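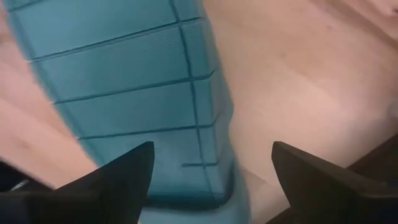 Wrist camera, very close to the teal one.

Since November I compare two sets of fingers for our two-arm bench, and I promised Yatziri Gallegos to write down what I learned. The first set is the Buvine, narrow and pointed. The second is the Tukivmont, wider, with a soft pad. The task is always the same: take a slide sandal and put it on the shelf.

I did 40 tries with each set. 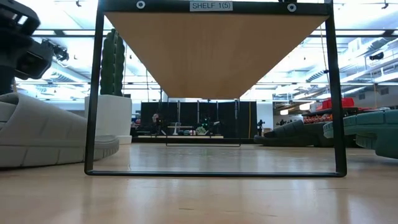

The Buvine fingers lost the sandal 10 times, the Tukivmont 14 times. I expected the opposite, because soft pads should hold better. But the wide fingers need more space under the strap, and often they push the sandal away before they can close. 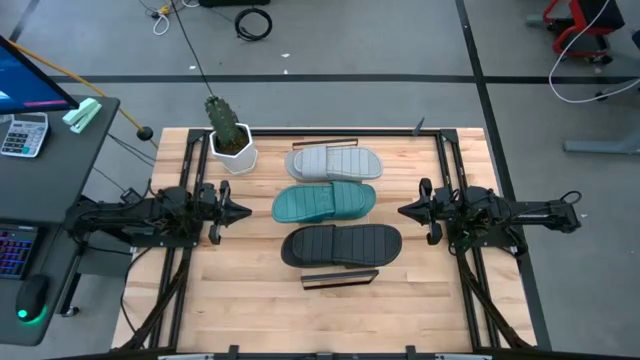 Gray, teal and black sandals between the two arms.

The cameras were a second question. Braulio Villalobos wanted to use only the wrist views -- fewer cables, less calibration. For the grasp I agree with him. For placing on the shelf I don't, and I kept a fixed view as well.

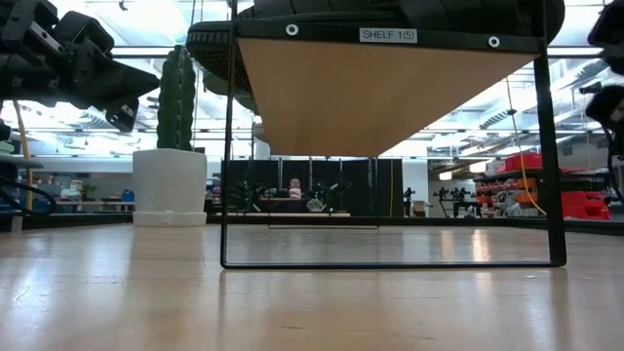
My controller settings are the same for both sets, and maybe this is not fair to the Tukivmont. Braulio thinks a lower closing speed would help it. I will repeat its 40 tries with his numbers next, and if someone has used these pads on shoes, please write me which speed you chose.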